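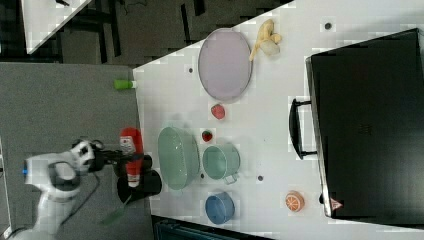
Minutes of the Kitchen and Common Areas Meeting
Wetlow House, Ground Floor Meeting Room
30 May 2021

Present: Sarla Mittal (chair), Kavitha Unnithan, Ximena Vergara, Kuldeep Tripathi
Apologies: Nisha Singhal
Minutes taken by: Kavitha Unnithan

1. Minutes of the previous meeting
The minutes of the February meeting were approved with one correction. Under item 4, the supplier of the shelving should read Dreneck.

2. White table and toaster oven
Ms. Vergara reported on the use of the white table. The black toaster oven takes up one end of it, and cookware and food have been sharing the remaining surface. She asked that the side with the oven door be kept clear whenever the oven is on. Mr. Tripathi asked whether the oven could be moved to the counter. The chair replied that the counter outlet is reserved for the kettle until the electrical work is finished. It was agreed that the oven will stay where it is for now.

The three small holes in the tabletop were discussed. Mr. Tripathi will ask Cetotik for a price on plastic caps. Until they are fitted, users are asked to wipe the holes out when cleaning the table.

3. Cookware
It was agreed that the light green saucepan, the small blue pot and the pale green colander will be stored together on the lower shelf. The large lavender plate will go with the serving dishes. Ms. Unnithan noted that the black cup has no assigned place, and it was agreed to put it with the mugs.

4. Food left out
The meeting considered food left on the table, including a peeled banana, strawberries and a slice of orange. Members agreed that cut or peeled fruit must be covered and refrigerated, or thrown away, by the end of each session. Whole fruit may remain in a bowl. The red squeeze bottle is to be kept upright in the condiment rack with its cap closed.

Mr. Tripathi asked that small items found on the floor be picked up at once and placed in the tray by the door.

5. Budget
The balance of the kitchen account stands at $3,251. The chair proposed setting aside $600 for replacement cookware and storage boxes. Ms. Vergara seconded the proposal and it was carried. A request for $1,000 toward a second table from Lapiņa was deferred until Ms. Singhal can attend.

6. Actions
K. Tripathi: obtain price for hole caps.
X. Vergara: label the lower shelf and the condiment rack.
K. Unnithan: post the food storage rules beside the refrigerator.
N. Singhal: provide measurements for the second table.

7. Other business
There was no other business. The chair closed the meeting.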